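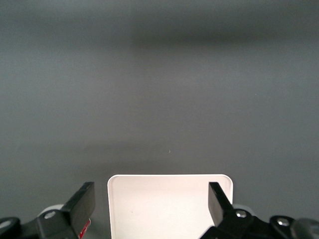
PART TWO: HANDS AND EYES

Chapter 4
Comparing Grippers Without Fooling Yourself

Before you read this chapter, find a product sheet for any two-finger gripper and look for the success rate. It will be on the first page, and it will be high. Then look for a list of the objects that were picked up, how they were placed, and who decided what counted as a pick. You may have to look for a long time.

Most published comparisons of grippers are comparisons of test setups. A maker chooses objects its fingers like, puts them on a clean, plain surface, and reports a number. A second maker does the same with other objects on another table. A buyer then sets the two numbers side by side and believes the larger one. I have done this myself, with a purchase order in hand, and the gripper I bought spent most of a year in a drawer.

The view that opens this chapter comes from a camera at the wrist. Two black fingers stand open with a white, round-cornered object between them and plain gray all the way up. Notice that the right finger overlaps the object in the view while the left one stands clear. Does that mean the gripper is off center? It might. It might also mean that the finger is nearer to the lens and lies along the same line of sight. A single view can't settle the matter, and a good deal of bad grasping software has been written by people who thought it could.

4.1 What the number hides

Take the case we will use through the rest of the chapter. Kyung-tae Shim ran a bench comparison of two parallel grippers, the Covano and the Cloleck, at the Skeltwood lab. The first report, dated 14 Mar 2018, gave the results of 748 attempts and put the Covano well ahead. It was a careful report by the standards of the field, with a table for every object and a clear statement of finger force.

Shim repeated the work in September with one change. Each object was turned to a new angle before each attempt, following a list drawn up in advance. The Covano's lead went away. In the first round the same operator had set every object down by hand, facing the same way, and that way happened to suit the wider Covano pads.

Was the first report wrong? Every entry in it was correct. It answered a narrow question, and readers took it as the answer to a wide one.

4.2 Three questions to ask first

Write down your replies to these before any hardware is switched on.

What is a success? Closing on the object, lifting it, and still holding it after a move are different events. A gripper scored at 100 percent on the first may score 70 on the third.

Who places the object? If a person does, that person is part of the machine under test.

What else changed? Swapping a gripper often means a new mount, a new camera offset and a new controller setting. If the Shin controller is retuned for one gripper and left alone for the other - this is common - you have compared two afternoons of tuning.

Section 4.3 takes up the last question in detail, beginning with the camera offset.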